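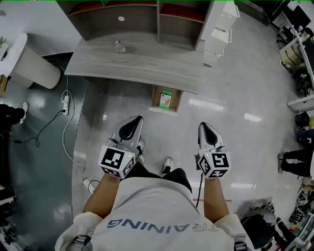 What can you see at an open day in a shared workshop? At Netitz, mostly unfinished grippers and the people who build them.

I went on 1st May with Khalil Tannous. The members make hand-held grippers with marker cubes, and they let me try one - it was heavier than I expected.

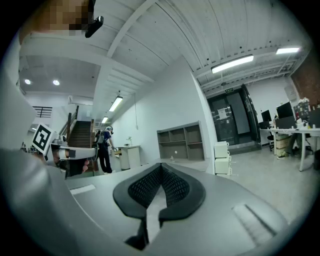
The shelves and the glass door, over a gripper pad.

After 12 minutes my wrist was tired. Khalil wants softer pads before October.
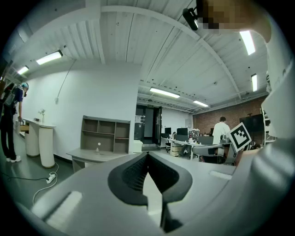
Near the white counter, with the brick wall behind the desks.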